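Stostgate Kitchen and Servery – Tableware and Surfaces Check
Completed 4/20/20. Next full check due July.

Marking: OK / Watch / Replace. Comments follow each item where there is anything to add.

1. Bowls, rims and inner glaze
OK. Run a fingertip round the whole rim before stacking. Any chip that catches the skin means the bowl goes in the reject crate, even if it can't be seen. The brown-rimmed ones need doing in good light as the colour hides small damage.

2. Saucers
OK. The streaks on the wide flat edge are part of the finish and should not be reported as scratches. Two people wrote them up last time.

3. Soup spoons, ceramic
Watch. Check the neck, where the handle meets the scoop. Do not leave spoons standing in bowls when carrying – they tip out on the step by the servery door. 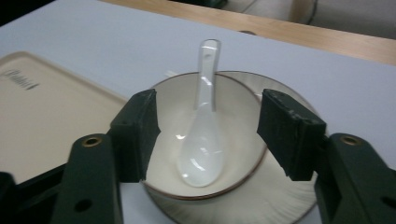
Hairline cracks show up best if the spoon is held against a window. Tap it lightly on the palm as well. Anything that sounds dull is to be put aside. Stock is down to 18, and the next Drarevetti order should bring it back up.

4. Bowls and saucers as a pair
OK. The bowl should sit flat and not rock. If it rocks, try it on a second saucer before rejecting either.

5. Trays, plain side and underside
OK. No warping found. Lay each tray on the table and press the corners one at a time. Stack no more than 5 high on the open shelf.

6. Trays, printed surface
Watch. Look for lifting or fading of the print, and for knife marks across it. Wipe with a soft cloth only, no scouring pads. The Rabbit trays have the carrot after the name and the line drawing in the corner, so check both spots.

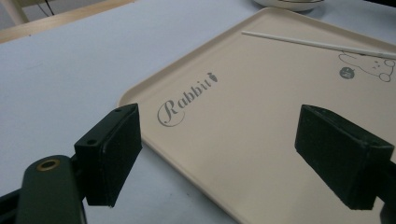
Dry the raised lip separately, as water collects on the inside of it and leaves a line. Trays with worn print can stay in use as long as the surface is smooth. Rough patches are a Replace.

7. Table surface
OK. Clean, no sticky residue. Pale top shows tea stains quickly, so wipe between sittings.

8. Table edges and nearby woodwork
OK. No splinters felt. Repeat after the Hukberg tables are moved in.

9. Storage shelf
Replace. One bracket is loose on the lower shelf. Heavy items moved to the floor cupboard until it is fixed.

10. Reject crate
Emptied. Label has come off again – use the tie-on sort.

Actions outstanding: shelf bracket, spoon order, new label. Copy of this sheet to the Phùng folder.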